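Moved to Perndale in December. The letting agent said the kitchen table was "included", in the tone of a man giving away a horse.

1/ It's a perfectly decent table until you put soup on it. Then one end dips, and you learn which of your guests are quick.

2/ I folded up a bus timetable and put it under the short leg. Now a different leg was short. I hadn't known tables could do that.

3/ Asked the neighbours' group for advice. Got 16 replies, 14 of them about bins.
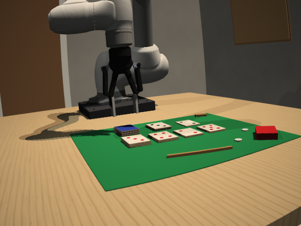

4/ Wanpen from upstairs said it's the floor, never the table. She came down with a marble to prove it. The marble went under the cooker and we've agreed not to discuss it.

5/ Turned the table round. Better for breakfast, worse for anything with gravy.

6/ My sister-in-law Mahlet says you saw a bit off the long legs. Her own coffee table started out as a dining table, so I thanked her and changed the subject.

7/ Bought felt pads from the hardware place on Flavden Road. They come in packs of 15. I needed one. If you live nearby and own a chair, you're getting felt pads for your birthday.

8/ Two pads under the left back leg and it stands like a church. I had soup on Sunday, full bowl, no hands on the rim.

9/ The agent has emailed to ask if I'd like the wardrobe "included" as well. Does anyone want a wardrobe?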